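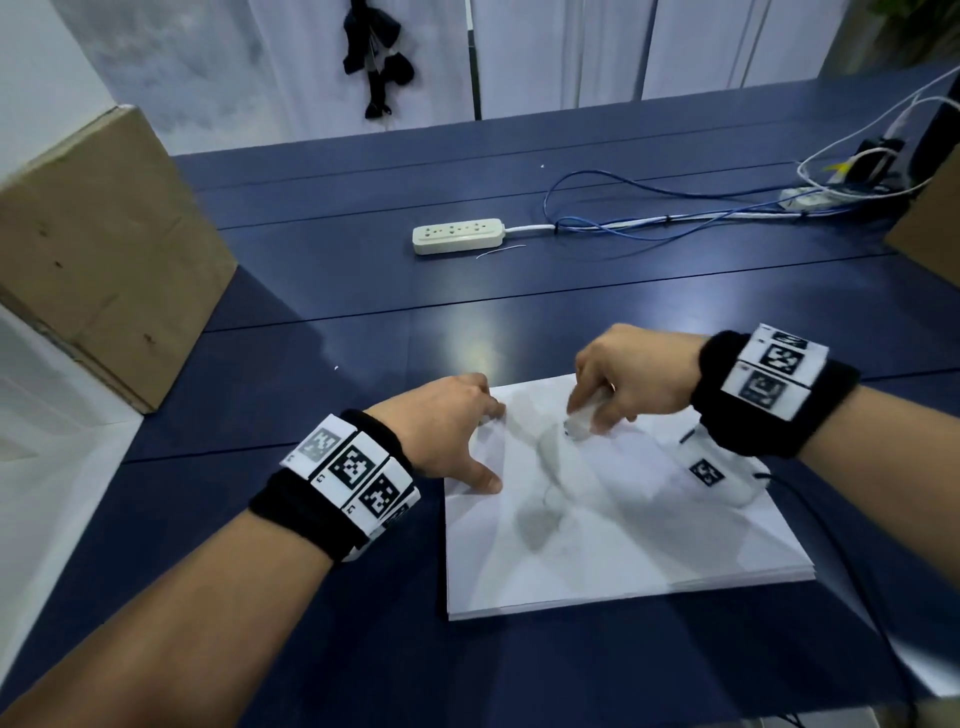
Grumitz completes first collection phase for hand-task learning system

Ondberg, 6 September 2022

Grumitz has completed the first phase of Plaron, its programme to record examples of manual work for training robot control software. The phase produced 1138 accepted recordings of people handling paper and other light objects at a table. A second phase starts in November and will bring the total to 2000.

Each recording follows a person's two hands through one short task, seen from close to the person's own point of view. The operator wears a fabric band on each wrist, fitted with printed square markers. Software locates the markers in the video and calculates the position and angle of each wrist. A further marker, on a device placed on the table, gives a fixed reference, so that wrist positions can be expressed relative to the work surface when the operator's head moves.

The first phase covered nine tasks. Those involving paper include squaring a stack, lifting a single sheet, turning a corner and placing a small object on top of a stack. Paper was chosen early in the programme. It bends, slides and sticks to the sheet beneath, and control software written by hand handles it poorly. A person will usually hold the stack with one hand and work with the other, and the learning system needs both parts of that action in the same example.

"Most of our rejected recordings failed on marker visibility," said Nii Sowah, head of data collection at Grumitz. "If the wrist turns too far, we lose the pose for a few frames. We put several markers on each band so that one is normally facing the camera. Short gaps can be filled in afterwards, but a long gap means the task is recorded again."

Operators were not given a script for their hand movements. They were told the start and end state of each task and worked at their own pace. Grumitz kept slow attempts and attempts that included a correction, provided the end state was reached. Tables were not cleared of cables, boxes and other everyday items before recording, as the system is intended for use in ordinary workplaces.

An initial model has been trained on 700 of the accepted recordings. The remainder are held back for testing and for comparison with the second phase. Results will be published when that comparison is complete.

The second phase will add envelopes, card folders and thin plastic sleeves. The wristbands will be revised, with a stiffer backing behind the markers to reduce errors caused by the fabric bending. Processing of the recordings will continue to be carried out with Abubakari, the company's in-house labelling tool.

Enquiries about the programme should be addressed to the Plaron project office at Grumitz, Ondberg.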